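Progress Report: Parental Controls and Teen Social Media Use in Trercombe
Submitted to the Sernoreck Fund, 10/24/23
Prepared by Liam Keogh, project lead
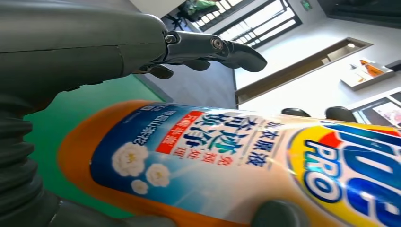 What do parents most often get wrong about the controls on their children's phones?
They assume the phone's own settings cover what happens inside an app. A screen time limit set on the phone will close an app after so many minutes, but it does not change who can message a child in that app or what the feed shows. Those settings sit in the app itself and have to be changed there, usually from the child's account.

Work since the last report

The grant pays for two pieces of work: a printed and online guide for parents of middle school students in the Trercombe school district, and a set of evening workshops where parents can change settings on their own phones with help.

The guide is finished in English. It covers account age, private accounts, direct messages, location sharing, and how to report another user. We left out step-by-step screenshots. The apps move their menus so often that the first draft was out of date before it came back from review, and the reviewers at the school asked us to describe what each setting does and where it is likely to be found. The online version has a page of links to each company's own help pages, which we check every month.

The Spanish guide is translated but not yet laid out. Two terms caused trouble. "Feed" and "story" are used in English by many Spanish-speaking teenagers here but not by their parents, so we now give the English word and then explain it.

We printed 2000 copies of the English guide. Most went to the middle school front office and the public library. The rest are kept for workshops.

Workshops

We have held nine workshops. Turnout was low at the first ones, which we ran right after school let out. Moving them to the evening helped, and so did letting parents bring their children. Several parents told us they did not know their child's password and could not have done anything without the child in the room.

The session on messages and contacts gets the most questions. The session on advertising and data gets the fewest, and we plan to fold it into the first one. Parents of younger children, who are not in our target group, have been coming too. We have not turned them away, but the material is not written for them, and we would like the Fund's view on whether to adapt it.

Udix, the firm that built our sign-up page, moved us to a new form in the summer. Some confirmation emails were lost in the change. This has been fixed, and people now also get a reminder by text if they ask for one.

Policy work

As agreed, we are keeping this part small. We sent written comments to the state senate's study group on age checks for social media accounts. Our comments took no position on any bill. They said what parents in the workshops have told us: most would accept an age check, but many do not want to upload a photo of an ID to get one. The Matsuda Center has asked to quote the comments in its own paper and we have agreed, with parents' names removed.

Problems and changes

The follow-up survey is behind. We meant to contact parents six weeks after each workshop, and the first round went out late with few replies. We will shorten it to one page and offer it by phone.

Printing cost more than planned - mainly paper - and travel cost less. We ask permission to move the unused travel money to the Spanish print run. No increase in the total grant is requested.

Next steps

The Spanish guide should go to the printer before the end of December. Two more workshops are planned, both at the library, one of them in Spanish. Survey results will be in the next report, along with the final spending table.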